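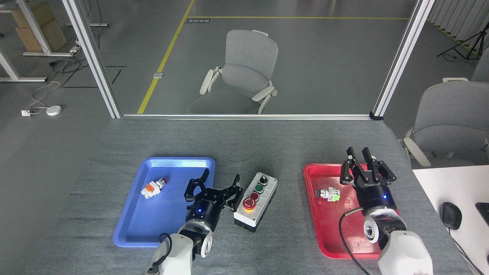

## Teleoperating the switch-box task, start to finish

I've been recording demos of this one for a while now and people keep asking me how I do it, so I'm finally writing it down. The job itself sounds tiny: two arms, a control box, a couple of push-button switches in trays. Blue tray on the left, red on the right, and you drive both arms yourself with the leader handles. It's a lovely task to learn on, and it will also make you feel like you've never used your hands before.

I'm assuming you've got the arms powered and Jusero (our teleop software) talking to both of them. If you haven't, go find Wissam's setup page first and come back.

### Before you touch the handles

1. Home both arms and open both grippers all the way.
2. Put the trays down side by side, close enough that each arm gets to its own tray without stretching.
3. Lay one switch in each tray, on its side. Turn them a bit differently every time! My first batch had them all lined up nice and square, and Lok-yiu sent the whole lot back.
4. Move the box around too. I stand it next to the blue tray for some takes and in the tray for others.
5. Check the wrist cables. Roll each wrist both ways and watch the loop – if it goes tight, re-seat it now.

### Driving

Start recording, then wait two seconds before you move. Jusero trims the front of every take and it likes to eat your first motion.

Bring the arms in one at a time. I know you have two hands, but for your first few takes let one arm sit still over its tray while the other one works. Come down over the switch slowly, line the fingers up with the body (never the button cap, it just rolls away from you), and close gently. If you miss, open, lift a little, and try again. Leave the miss in the recording. Kieran wants those, and I've come around to his side: a take with one clean recovery teaches the policy a lot.

Lining up is the bit that takes practice. I look at the gap between the fingertips and ignore the rest of the hand.

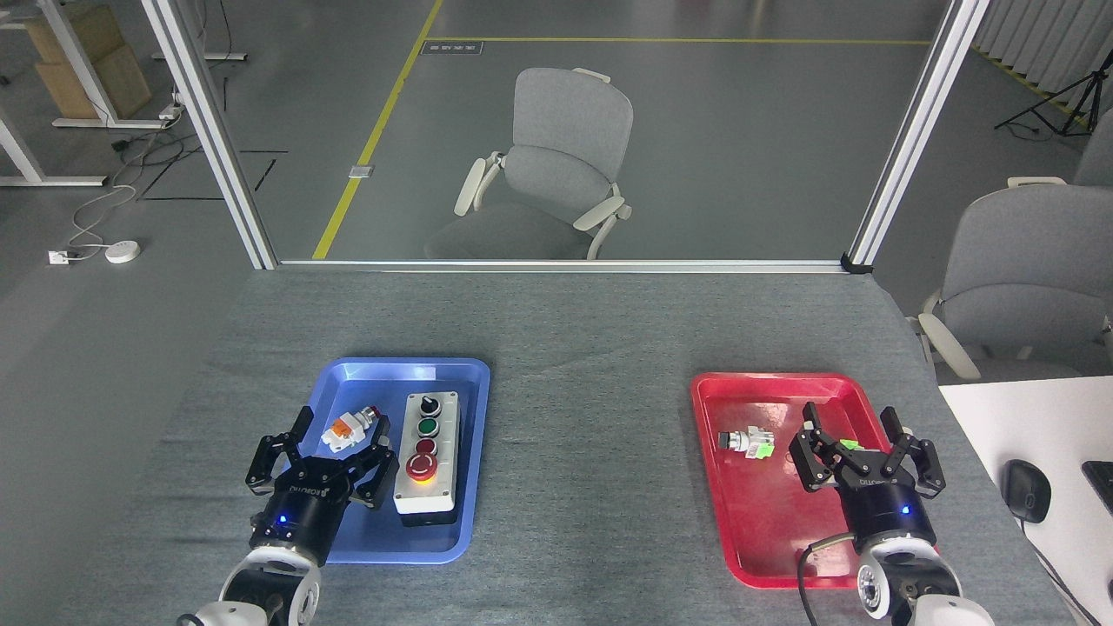 *Box standing in the blue tray, a gripper over each tray.*

When you're finished, open both grippers, back the arms off the same way you came in, and stop the recording.

### Keeping or tossing a take

Keep it if you got through the whole thing, even if it was slow. Toss it if you:

- bumped a tray hard enough to shift it
- took your hands off the handles in the middle
- forgot to open a gripper before recording

Label it right away. I left 13 takes unlabeled over lunch once and had to watch every one of them back.

My set is at 158 takes as of 01/07/2024, and the later ones are so much smoother that it's a little embarrassing to watch the early ones. Iason says to keep them in anyway.

If your right arm feels laggy, turn off the preview window. Timo has a proper fix in the Barnham branch but I haven't tried it yet.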